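What Happens to Leftover Bread on Brennan Street? A Student Project Report

Term project for the course in Household and Neighborhood Studies 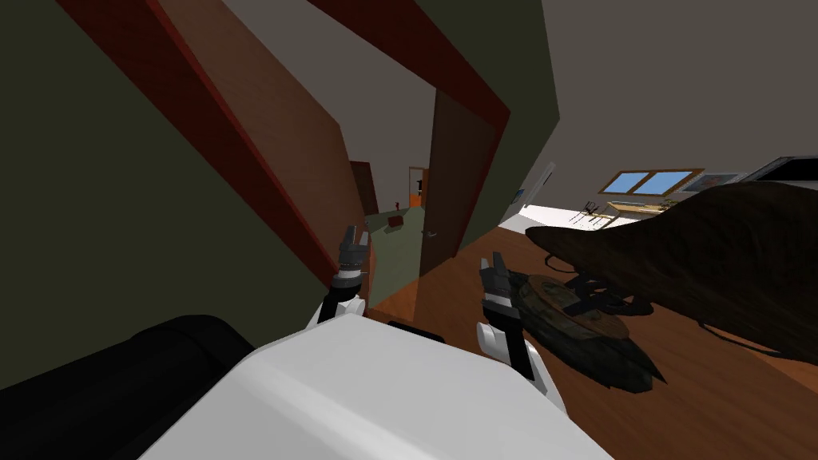 I grew up in a house where throwing away bread was close to a sin. My grandmother would kiss a slice if it fell on the floor, and then she would eat it, and if it was really past eating she would put it out for the birds with a small apology under her breath. So when our class was told to pick something ordinary from our own neighborhood and follow it for a season, I knew pretty quickly what mine would be. I wanted to know what people on my street do with bread once it stops being fresh, and whether they feel anything about it.

This report tells how I went about it, what I heard, and what I would do differently. I have tried to keep it in the order things happened, because my thinking changed along the way and I would rather show that than tidy it up.

Why bread

My first plan was to study food waste in general. I wrote half a page about it and got stuck. Food waste is an enormous subject, and people get embarrassed the minute you bring it up. If you ask a neighbor what she threw out last week, she straightens up and starts telling you about her compost. If you ask her what she does with the heel of the loaf, she laughs and tells you about her father, who would fight his brothers for it.

Bread is also handy because nearly everybody buys it, it goes stale on a schedule you can almost set your watch by, and there are old recipes in every kitchen tradition I know of for using it up. My own family makes a bread soup with garlic and an egg. The family downstairs makes a sweet pudding with raisins. I figured that if I could get people talking about those dishes, the rest would come along by itself.

How I did it

Brennan Street is short, and I have lived on it since I was in second grade. I put a note in the mailboxes of the two apartment buildings and the row of small houses at the lower end, saying who I was and what I was studying, and asking if anyone would be willing to talk with me at their kitchen table. In the end I sat down with 13 households. Some of those talks lasted as long as a cup of coffee and one went on until the streetlights were on and I had missed dinner at home.

I had a list of questions, which I had worked hard on and which turned out to be too long. After the first few visits I folded it up and kept only four of them. Where do you buy your bread? Where do you keep it? What do you do when it gets hard? Who taught you that? The last one was the best of the lot, and I had added it almost as an afterthought.

I wrote notes by hand and typed them up the same night. I did not record anyone. One neighbor asked me whether I was going to put her name in, and I promised everybody that there would be no names in the report at all, so you will find none.

I also spent one Saturday at the Rasimance bakery on the corner, from the time they pulled up the shutter until the last tray was empty. They were kind enough to let me sit on a stool near the back and ask questions in the quiet stretches. And I kept a bread diary for our own apartment, which my mother found very funny.

What people told me

The first thing I noticed is that the place where bread is kept decides a good deal about its fate. The households that kept it in a box or a cloth bag on the counter tended to know how much was left. The ones that kept it on top of the refrigerator tended to find old ends up there with a little cry of surprise. I checked at home and found a bag with half a roll in it that had gone as hard as a doorknob. It went into the diary.

The freezer came up over and over. Younger families slice the loaf the day it comes home and freeze it, and take out what they need in the morning. An older man at the lower end of the street thought this was a shame and told me so for quite a while. He holds that bread ought to be allowed to change, that there is a first-day bread and a second-day bread and a third-day bread, and each has its use. First day is for eating plain, second day is for toast, and third day is for soup or breadcrumbs. I liked this very much and have since tried living by it, with mixed results, as our bread seldom makes it to the third day in one piece.

Then there were the crumb makers. Several people dry their ends in the oven after something else has been baking, so that the heat is not wasted, and then crush them with a rolling pin. One woman showed me a tall jar of crumbs and was so proud of it that I went home and started one of my own. She learned it from an aunt who had come through hard years and who used to say that a kitchen with no crumbs in it was a kitchen with no plan.

I should be fair and report that some people simply throw stale bread in the trash and do not think about it again. They were every bit as friendly as the others. One young father told me that between work and the baby he has no room in his head for crumbs, and I believed him. It made me a little more careful about the tone I was taking, because I could hear my grandmother creeping into my questions.

At the bakery

The bakery was the part of the project I had looked forward to the most. I had imagined a heap of unsold loaves at closing time, and I had even drafted a gloomy paragraph about it ahead of time, which I have now deleted. On the day I was there, very little was left. The baker explained that they have learned the rhythm of the street and bake to it, and that a rainy morning or a school holiday can still catch them out.

Whatever is left over gets sold the next morning at half price from a basket by the register. After that it is turned into rusks, which they bag and sell under their own label. Some of the regular customers come only for the rusks. I asked how many loaves they bake in a week, and the answer was more than 600, a number I had to ask them to repeat because the shop is hardly wider than our living room.

The baker also told me something I had not thought about at all, namely that the kind of bread matters as much as the habits of the person buying it. A sour rye keeps for days and seems to get better. The soft white rolls are past their best by evening. When a household switches from one to the other, its waste changes even though nobody in it has changed a thing. I went back through my notes with this in mind and it explained a couple of puzzles, such as why the family with the most careful mother also had the most leftover rolls.

What I think it means

I started out expecting to find that older people save bread and younger people waste it. My notes do not support that very well. The freezer families were young, and they threw away almost nothing. Two of the older people I talked to live alone and cannot finish a loaf, and they felt bad about it. One of them had begun splitting a loaf with her next-door neighbor, half on each side of the hallway, and I thought that was the loveliest solution I came across all term.

What does seem to carry through is that people who had been taught a particular dish used up their bread, and people who had only been taught that waste is wrong mostly felt guilty and threw it out anyway. I would not want to lean on this too hard with so few kitchens behind it. Still, if somebody asked me how to help a street waste less bread, I believe I would hand out recipes before I handed out leaflets.

Things I would change

I wish I had started earlier in the fall. By the time I had my notes typed up, people were getting busy, and a few who had said they would talk to me never found the evening for it. I also wish I had visited at least one kitchen twice. People remembered things after I left, and one neighbor stopped me on the stairs to tell me a whole recipe for dumplings that I had no paper to write down.

My bread diary was not kept evenly, either. I was faithful for the first stretch and then forgot it whenever I was at my cousins' place. I have used it here only for small remarks and have not tried to add anything up from it.

Finally, I talked only to people who answered a note in their mailbox, and somebody who bothers to answer a note about stale bread probably has feelings about stale bread. A classmate who read my draft pointed this out, and I have no good reply to it.

Thanks

I am grateful to everyone on Brennan Street who let me in and fed me, to the people at the bakery for the stool and the broken rusks, and to my mother, who put up with the jar. The recipe for our garlic bread soup is at the back of the printed copy, and the neighbors have asked for it too, so I will be leaving some extra pages by the mailboxes.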